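# How Do You Pick a Hand for a Robot?

Hold a pencil. Now hold a potato chip. Now pick up a full backpack. You used the same hand for all three, and you probably didn't think about it much.

Robots have a harder time. A robot's "hand" is called a gripper, and there are many kinds. Some have two fingers, some have three, and some have no fingers at all, only a suction cup. At the Flurell workshop in Clirthorpe, a small team spends its days trying grippers out to see which ones do which jobs well.

## Three kinds of gripper

**Suction cups.** A suction cup sticks to smooth, flat things. It is great for boxes and windows. It is bad for sponges, because air leaks through the holes.

**Hard fingers.** These are made of metal or stiff plastic. They are strong and they always close in the same way. They can hold a hammer with no trouble. They can also crush a strawberry.

**Soft fingers or soft pads.** These bend a little when they touch something. The soft part squeezes into the shape of the object, so more of the pad is touching it. More touching means more grip, and the gripper doesn't have to squeeze as hard.

You can test this at home. Put on a pair of thick rubber dish gloves and pick up a spoon. Then try it with two chopsticks. Which one lets the spoon twist?

## Try it by hand first

Before a gripper goes on a robot arm, it can be tested by a person. The team uses grippers that you hold, a bit like the grabber tools people use to pick up litter. A camera on the tool looks out past the fingers and records the job from the gripper's point of view. Later, a computer can study the recording to learn how the job is done.

Araceli Urquijo runs the kitchen tests. Kitchen jobs are useful because the tools have so many shapes. A spatula has a thin handle and a wide blade. If the handle slips even a little, the blade tips to one side, and whatever is on it falls off.

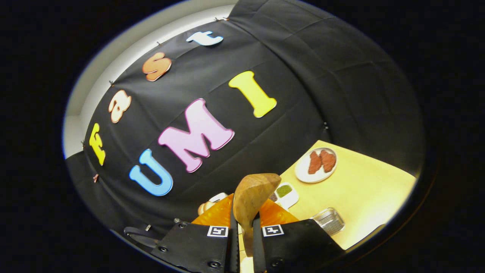 *Reading time: 9 minutes with the activities*

The orange parts at the tips of the two black fingers are the soft pads. They are holding a wooden spatula. Each finger also has a small square with a black pattern on it. That square is called a marker. A computer can find a marker very easily in a picture, a little like the way a store scanner finds a bar code. By checking where the two markers are, the computer can work out how far apart the fingers are. If the markers move closer together, the gripper is closing.

## What makes a test fair?

Suppose you want to know which gripper is better at holding a spatula. You try the first one with a wooden spatula and the second one with a metal one. The first one wins. Is it the better gripper?

You can't tell. Maybe wood is just easier to hold. In a fair test, you change one thing and keep the rest the same. Unai Montes, who writes the test plans, has these rules taped inside his notebook:

- Use the same object every time.
- Start with the object in the same place.
- Let the same person do all the tries.
- Write down every drop, even the silly ones.

The team does each job 100 times with each gripper. After the first 12 tries, people usually get faster, so those are marked as practice and left out of the score.

## Which one won?

It depends on the job. In March the team compared a pair of hard fingers with a pair of soft pads. The soft pads did better with spatulas, spoons, and a whisk. The hard fingers did better with thin things lying flat on a table, such as a playing card. Soft pads are thick at the tip, and they kept pushing the card along.

Bonifacio Escobar wants to try a finger with a soft pad on the inside and a thin, hard edge at the end, like a fingernail. Look at your own fingers. You already have both.

## Your turn

Make two grippers from two pairs of kitchen tongs. Leave one pair plain. Wrap the tips of the other pair with strips of sponge and hold the strips on with rubber bands.

Choose a grape, a coin, a pencil, and a wooden spoon. Move each one from a plate to a bowl ten times with the plain tongs, then ten times with the sponge tongs. Make a chart with a row for each object and a column for each pair of tongs, and write in the drops.

Then wet the sponge and do it again.

**Words to know**

**Gripper:** the part of a robot that holds things

**Marker:** a printed pattern that a computer can find in a picture

**Fair test:** a test where only one thing changes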